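Travel Money Talk > Hotels > Is the prepaid breakfast add-on ever worth it?

porchlight_ed
Trying to settle an argument at home. We have 5 nights booked in Tirndale in April, two of us, at the Kanaujia. The room total came to $1580 through Bratine and I was fine with that. Then at the last screen they slide in breakfast at $18 a head per morning, "best value if you add it now." The box was already checked. My wife says leave it, it's vacation. I say anything that comes pre-checked is there because people wouldn't check it on their own.

Has anybody done the math on one of these and come out ahead?

gravel_and_gray
Depends how you eat. I had the add-on at the Kanaujia last spring and I used it every morning. Coffee, eggs, fruit, toast, as much juice as you want. Go buy all that on the main street in Tirndale and see what you pay. I don't get the suspicion.

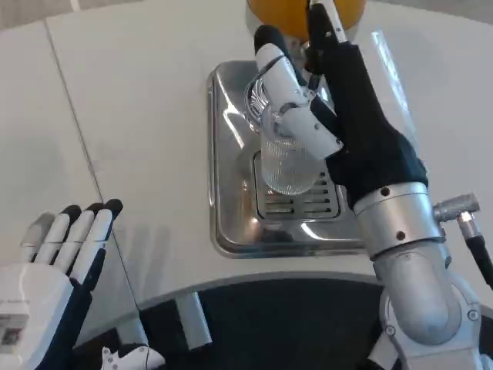

porchlight_ed
As much juice as I want is one glass. That's my problem with every defense of these things. You list everything on the counter as if a person eats everything on the counter. Most days I have coffee and toast, and on day three I don't even want the toast.

Rajkumari Chaudhary
Same here. My rule is that I price what I ate the last time I traveled, and I don't count what I think I'll eat because I'm "getting my money's worth." I kept the receipts from a week in Flirstead where we skipped the hotel breakfast. We never came close to what the add-on would have cost us. One morning we splurged on pancakes and it still didn't get there.

gravel_and_gray
Flirstead has a bakery on every corner. Tirndale doesn't. The one good place opens at 9 and there's a line.

Rajkumari Chaudhary
So buy rolls the night before. There's a grocery two blocks down from the Kanaujia, or there was.

tollroad_pete
Let me complain about something different. The words "fresh" and "premium" on these breakfast pages. Bratine had "premium continental breakfast" on a listing I booked, and premium meant there was a second kind of cereal. I asked the desk what made it premium and the guy said that's just what the website calls it. You're paying extra for an adjective. 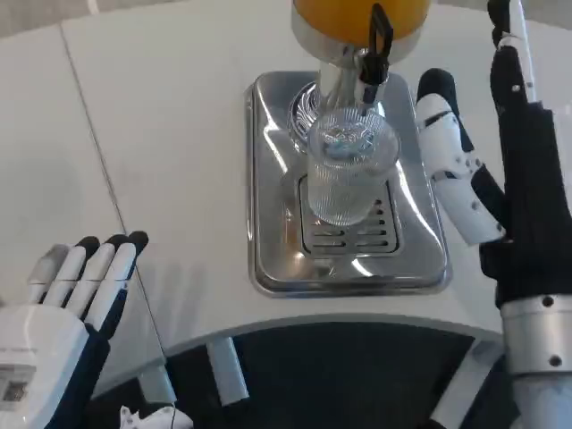
Orange-colored juice on tap, black spigot

tollroad_pete
And before anybody jumps on me, I'm not saying any one place has bad juice. I'm saying a listing can put "fresh" on anything and you won't learn what they mean by it until you've paid. Ask by email before you book. If they dodge the question you've got your answer.

Trilok Maurya
I think you're all a little hard on it. With kids, the add-on bought us a calm hour. No shoes, no car, no arguing over where to go. I'd pay for that again. I wouldn't pay it for just me.

porchlight_ed
That's fair, but it's also a different product. If they sold it as "calm hour, $18" I'd respect it more.

Does anyone know if you can add it at the desk one day at a time? The Bratine page says the online rate is "exclusive" but I can't find what the desk rate is anywhere, and that smells funny to me.

Trilok Maurya
You can. I did it day by day at the Kanaujia and was charged the same price I'd seen online. There was no discount for committing early that I could find. That was my stay, so call and check. 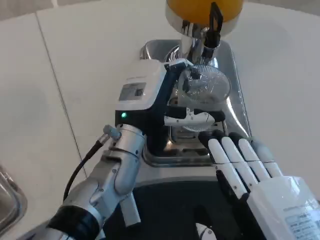 Rajkumari Chaudhary
Day by day is the only version I'd consider, and I'd still walk through the breakfast room once before handing over a card. Most desks will let you look if you ask nicely. I don't care about the tablecloths. I want to know what's being made there and what comes out of a carton, so I look at the equipment. If there's something like a citrus juicer sitting out on a steel tray, fine, that's a point in its favor, but then I want to see a bowl of oranges and somebody using it. A machine on a table proves they own a machine. Same with waffle irons. I have stood next to a cold waffle iron with an empty batter jug more times than I'd like.

gravel_and_gray
You two must be a lot of fun at 7 a.m.

I still say if you're a real breakfast eater it works out. I ate enough that I skipped lunch most days. Nobody's including that in the math.

porchlight_ed
OK, skipping lunch is a decent argument and I hadn't thought about it. My wife will never skip lunch though.

I unchecked the box. We'll ask at the desk the first morning and I'll post what they quote me.

tollroad_pete
Check your confirmation email too. Mine had breakfast back on it after I'd taken it off. Took 2 phone calls to get it removed.

porchlight_ed
Just looked. It's back on there. Calling them now.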